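Open tower inspection, used desktops, bench 2. Filled in by Obsa Birhane, checked by Kalkidan Negash. Please write a comment also when the answer is OK, a tick alone does not help the next person.

## Before you touch the case

- [x] **Power cord out, power button held for 5 seconds.** OK. I did it two times to be sure.
- [x] **Wrist strap on and clipped.** OK. The old clip was weak, so I took the one from the drawer. Somebody should order more of them, I asked Emiliano Villalobos already in November.
- [x] **Case lies flat, open side up.** OK. The table has grooves and small screws like to roll in them. Use the tray.
- [x] **Side panel stored standing up, away from the walkway.** OK.
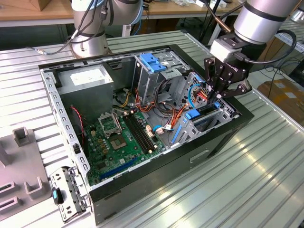 *Page last changed: November, by K. Negash*

## Case and sharp edges

- [x] **Rim of the chassis checked for burrs.** OK with remark. The rows of small slots along the rim feel rough to the finger. No cut, but I would wear the thin gloves when you go near the left edge.
- [x] **Drive cage sits firm, latch closes.** OK. The blue latch is plastic and I did not force it. On the last tower of this type I pushed too strong and it cracked, so be gentle please.
- [ ] **Inside cleaned of dust.** Not done yet. I want to do this with the vacuum from Ketilsson, and Vija Butkienė has it until the afternoon.

## Power supply and wires

- [x] **Power supply stays closed.** OK. This is a rule for everybody, also for people with experience. If the unit is bad, we replace it whole.
- [x] **Label on the power supply is present.** OK. Copy the ratings to the stock sheet before the tower leaves the bench.
- [x] **Insulation of the power leads.** OK. I followed the orange, red and yellow wires by hand from the supply and I found no bare place.
- [ ] **Leads tied away from the board.** Not OK. They go in loops across the middle of the case and they will be in the way when a cooler is mounted. Needs ties, the soft kind.
- [ ] **Thin red and black wire on the left side.** Open. It hangs down along the inside and I could not decide where it should be fixed. Tsegereda Tefera will look at it.
- [x] **Blue data cable without sharp bend.** OK. It has a curve on the right side but the curve is wide.
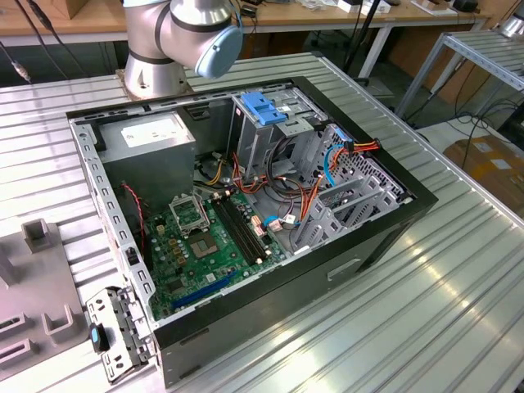
## Motherboard

- [x] **Capacitors flat on top, no leaks.** OK. Checked with the lamp and the magnifier.
- [ ] **CPU socket protected.** Not OK. The socket is empty and the metal frame is open, so the contacts are free for dust and for fingers. Put a cover on it before any other work. I count this as the most urgent point on the page.
- [x] **Memory slots clean.** OK. Both black slots are empty. Do not put modules in for a test before the socket point is closed.
- [x] **Long blue expansion slot clean.** OK. I looked in it with the lamp, there is nothing inside.
- [x] **Small connectors sit well on their headers.** OK. Pull very lightly on the plug, never on the wire.

## Comments and follow-up

Comment from Kalkidan: I read all points and I agree, only the rough rim I would mark as "not OK" and file it down. It takes 5 minutes. Obsa, please vacuum very well after filing, metal dust on a board is worse than a rough edge.

Answer from Obsa: Agreed. I will cover the board with the sheet first and do the filing after lunch.

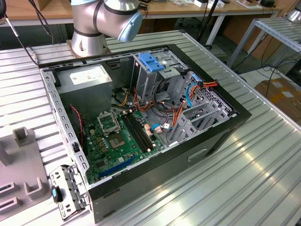 The sheet must also go over the socket and be fixed with the paper tape, the other tape leaves glue. When the filing and the vacuum are finished, we repeat the points for insulation and for small connectors, because a plug can move when the case is handled. The tower stays at the bench until all open points have a tick and a second name.

Second name for this page: T. Tefera, still missing.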